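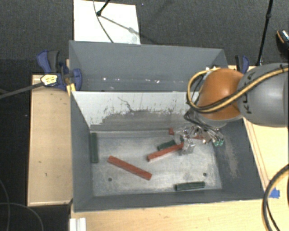

작업 노트, 4월
건: Kelel 행사 포스터 (A2) + 매장용 소형 전단

오전 9시 40분 시작. 어제 저장해 둔 3차 시안부터 다시 열었다. 제목 글자가 너무 위로 붙어 있다는 의견이 있었고, 내가 봐도 그렇다. 제목 블록을 12밀리 내리고 날짜 줄과의 간격을 줄였다. 화면에서는 괜찮은데 실제 크기로 부분 출력해 보니 날짜 줄이 답답하다. 다시 3밀리 벌림. 이 값으로 고정.

배경색. Kelel 쪽에서 준 색은 RGB 값뿐이라 인쇄용으로 바꾸면 주황이 탁해진다. 별색으로 가면 해결되지만 견적에 별색이 빠져 있다. 마젠타를 낮추고 노랑을 올린 것, 검정을 완전히 뺀 것, 두 가지로 교정쇄를 뽑았다. 창가에서는 두 번째가 낫고 형광등 아래에서는 차이가 거의 없다. 두 번째로 결정. 교정쇄 뒷면에 값 적어서 서랍에 넣어 둠. 버리지 말 것.

서체는 Davska로 제목, 본문은 기존 고딕 그대로. Davska는 한글이 없어서 영문 제목에만 쓴다. 한글 부제와 나란히 놓으면 영문이 커 보인다. 영문만 94퍼센트로 줄이고 기준선을 조금 올려서 맞췄다. 숫자 5와 6의 폭이 서로 달라서 시간표 부분에는 못 쓴다. 시간표 숫자는 전부 본문 서체로 바꿈. 라이선스는 인쇄물까지만 확인했고 웹 배너에 쓸 수 있는지는 아직 모른다. 배너 얘기가 나오기 전에 계약서를 다시 읽어야 한다.

11시쯤 종이 견본 도착. 후보는 Li 무광과 Skuvard 반광. 같은 파일을 같은 설정으로 각각 뽑았다.

Li 무광: 색이 가라앉는다. 작은 글자는 또렷함. 접으면 접힌 선이 하얗게 터진다. 오시를 넣어도 조금 남는다.
Skuvard 반광: 주황이 훨씬 살아난다. 건조가 느려서 점심 먹고 와서 만졌는데도 손자국이 났다. 뒷비침은 없음.

포스터는 Skuvard, 전단은 접지가 없으니 Li로 가는 쪽이 맞을 것 같다. 두 종이를 섞으면 색 차이가 나는데, 포스터와 전단이 같은 벽에 나란히 붙을 일은 별로 없다고 들었다. 그래도 담당자에게 실물을 둘 다 보여 주고 정할 것.

오후. 전단 부수는 808부로 확정됐다. 800부로 알고 판걸이를 짜 두었는데 매장별 배분표가 나중에 바뀌었다고 한다. 한 판에 여덟 장 앉히면 101판으로 딱 떨어진다. 여분은 따로 5판 추가. 재단 여백은 사방 3밀리, 도련 확인함. 뒷면 약도의 도로 선이 0.1밀리로 되어 있어서 전부 0.25로 올렸다. 지난번 건에서 가는 선이 끊겨 나온 적이 있으니 앞으로도 0.2 밑으로는 쓰지 말자.

포스터는 56부. 수량이 적어서 디지털로 돌린다. 시험 출력 2장 중 한 장에 왼쪽 아래 가로줄이 생겼다. 헤드 청소 후 같은 자리를 다시 뽑으니 없어졌는데, 본 출력 전에 한 번 더 확인할 것. 넓은 주황 면이라 줄이 생기면 바로 보인다. 한 장 출력에 약 4분, 중간에 롤 교체가 한 번 들어간다.

파일 정리하다가 발견한 것들.
- 후원사 로고 하나가 저해상도 비트맵이다. 벡터 원본을 요청하는 메일 보냄. 답 없음.
- 사진 링크가 예전 폴더를 가리키고 있었다. 새 폴더로 다시 연결하고 시안 폴더는 보관함으로 이동.
- 문의 전화번호가 포스터와 전단에서 다르다. 어느 쪽이 맞는지 물어봐야 한다. 답 올 때까지 전단 출력 보류.
- 오타: "참가비 무료"가 "참가비무료"로 되어 있던 곳 두 군데 수정.

재단기 칼날이 무뎌진 것 같다. Li 묶음을 자르니 맨 아래 몇 장의 가장자리가 일어났다. 묶음을 절반으로 줄이니 괜찮아졌다. 전단 재단 전에는 칼날을 바꿔야 한다. 예비 칼날이 선반에 없어서 주문 목록에 올렸다. 칼받침도 같은 줄만 깊게 파여 있어서 뒤집어 끼움.

오후 5시 20분. 4차 시안 PDF 저장, 교정용으로 발송. 파일 이름 뒤에 "최종"은 붙이지 않고 번호로만 간다. 회신 오면 할 일은 전화번호 수정, 로고 교체, 종이 확정. 로고가 끝내 안 오면 그 자리는 회사 이름을 글자로 넣겠다고 메일에 써 두었다.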